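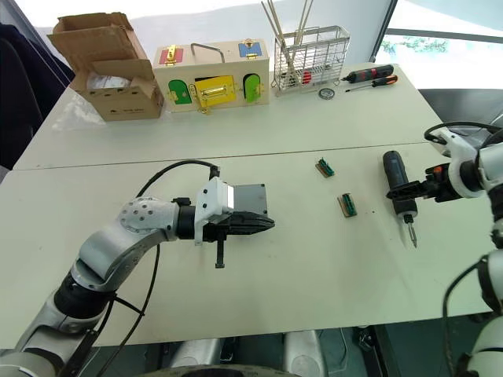
Do I have to return the books I borrowed before the branches closed?

All items on loan were renewed automatically and are now due back by the last day of September. You may return them sooner if you wish.

Dernby Libraries > Service notices > Borrowing and returns

19 August 2020

This thread sets out how lending will work at each Dernby branch as buildings reopen. It replaces the notice issued in July. Please read to the end before contacting a branch, as the arrangements differ from one building to the next.

158 shares 29 comments

Central Library is open for returns, collections and short visits to the ground floor. The upper floor, including the Figueroa Room, remains closed. Items normally shelved there can be requested through the catalogue and will be brought down to the enquiry desk.

Bundora Branch is open for returns and collections only. The entrance is on the car park side. The main doors on the High Street are being used as the way out and cannot be opened from outside.

The two village branches will reopen in September. Dates will be given in a separate thread. Please do not leave books in the porches, which are not covered at the side and let the rain in.

Returns. Books may be placed in the returns bin at either open building during opening hours. The night box at Central Library has been sealed and will stay sealed for the time being. Bags left next to it have to be treated as lost property, and this has already led to some readers receiving letters about books they had brought back.

Returned items are set aside for three days before they are taken off your account. During this time they will still show as on loan when you log in. There is no need to telephone. If an item has not cleared after a full week, please tell us using the form on your account page.

Please do not wipe, spray or wash books before returning them. We have received several with wet pages and lifted covers, including two from the local history stock that cannot be bought again. Readers will not be charged on this occasion.

Fines. No fines have been added to any account for the period of closure and none will be added before the end of September. Charges that were on your account before closure have been kept. They can be paid online or left until your next visit, and will not prevent you from borrowing.

Lost and damaged items will be charged in the usual way from the end of September. Readers who have moved away from Dernby may return books through any public library that takes part in the regional exchange. Ask at the desk first, as a number of these libraries have paused the scheme.

We have been asked whether the borrowing limit has changed. It has. Each adult card now allows 50 items at a time. The same limit applies to junior cards. The home delivery service has no limit.

Reservations. There were 2432 reserved items waiting on our shelves when the buildings closed. Every one of them has been kept. You will receive an email or a letter when yours is ready, in the order in which the requests were made.

Once you have received your message, you have two weeks to collect. Please bring your card or know your card number. A friend or relative may collect for you if they bring your card with them; a photograph of it on a telephone is acceptable.

New reservations can be made again from today. They remain free of charge for all readers. Requests for books we do not own, which would have to be borrowed from elsewhere, cannot be accepted at present.
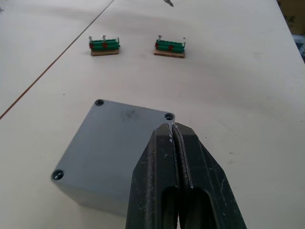

Some readers will also have noticed that the catalogue looks different. We moved to the Rilum catalogue during closure, a change that had been planned for the previous winter and was put back twice. Your card number has stayed the same. Your PIN has not been carried over.

To set a new PIN, choose "First visit" on the Rilum sign-in page and enter your card number and date of birth. If the page does not recognise your date of birth, we probably do not hold it. This affects mainly readers who joined on a paper form at Bundora Branch many years ago. The desk can add it while you wait.

Saved lists from the old catalogue have been moved across. Borrowing history has not. We know that many readers used it to keep track of series they were part way through, and we are sorry for the loss. Our reader services team will help you piece together a list if you send us the names of the authors you remember.

The "Ready to collect" label in Rilum means the item has reached your chosen branch. "In transit" means it is in a van or in a crate waiting to be unpacked. At the moment items can remain "In transit" for several days, particularly those going to Bundora.

Choosing your own books. Browsing is possible on the ground floor of Central Library only, for visits of up to half an hour. No booking is needed. Fiction, large print, children's books and cookery are all on this floor. Gardening has been brought down from the upper floor following a good many requests.

If you take a book from the shelf and decide against it, please put it on the trolley at the end of the bay. Do not put it back on the shelf yourself.

For those who would prefer not to browse, or who are collecting from Bundora, we are offering made-up bags. Tell us what kind of thing you like and what you have read recently, and we will choose up to six books for you. Please also say what you dislike. Requests that say only "crime" are the hardest to fill well.

Bags for children are made up by age and can include picture books, first readers and story CDs. Parents who have asked for school topic boxes should note that these are lent to schools directly and are not available to families.

Face coverings must be worn inside both buildings unless you are exempt. Staff will not ask you to prove an exemption.

Toilets, public computers, photocopying and the newspaper tables are not available at either building. Newspapers can be read online through the Rilum page with your card number and new PIN. The local paper is included, with a delay of one day.

Reading groups. Group sets may be borrowed again from September. A set will be packed as a single crate and must be returned as a single crate, with all copies. Groups that are still holding a set from the spring may keep it until they are able to meet or swap copies among members, provided that they let us know which title they have.

The Figueroa Room cannot be booked for meetings this year. Groups that had paid for a booking have been sent a refund. If yours has not arrived, please write to the bookings address and include the name in which the room was reserved.

Home delivery continues as before. New readers can be added if they are unable to visit a branch for reasons of health, disability or caring duties. A short telephone call is all that is needed to join, and family members may make it on someone's behalf.

Donations of books cannot be accepted at any branch until further notice.

A correction to an earlier post in this thread: story CDs may be returned in the bin with books, but jigsaws and games must be handed in at the desk. Please check that the lid is secured.

Replies to this thread are read on weekday mornings. We cannot look up accounts or discuss charges here, so please do not post your card number.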